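Vorkora work table, large, white
By Inès Langlois, January

We needed one big table for the workroom and ended up with the Vorkora in white. It has been in daily use for 7 months, mostly for small assembly and sorting jobs, with two people standing at it.

Putting it together took 2 people and one evening. The leg bolts are fine, but the wrench in the box is too short to get much force on, so use your own. Once tightened it doesn't rock, even with somebody leaning on the far side. 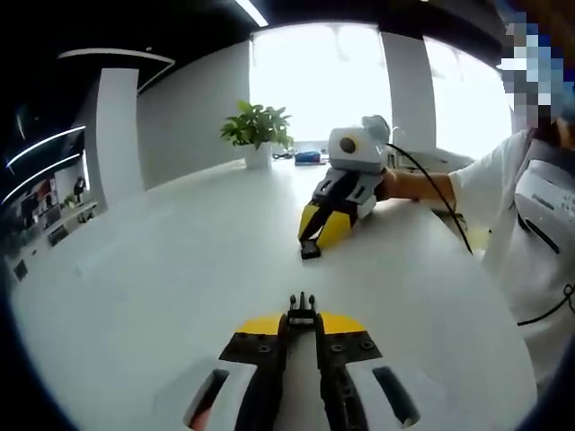 The white top is the main reason to buy it. Small black parts show up right away, and we lose far fewer screws than we did on the old brown desk. It also shows every pencil mark. Dish soap gets most of them off. Marker needs alcohol.

There is no cable tray and no hole for cords, so anything plugged in hangs over the side. At over 200 dollars I expected at least a clip.

I'd buy it again, with a longer wrench.

Comments

Bianca Dumitrescu: Does the edge chip? My Jovley did after a year.

Inès Langlois: One small nick at a corner so far.

hoarau13: Same table, same useless wrench.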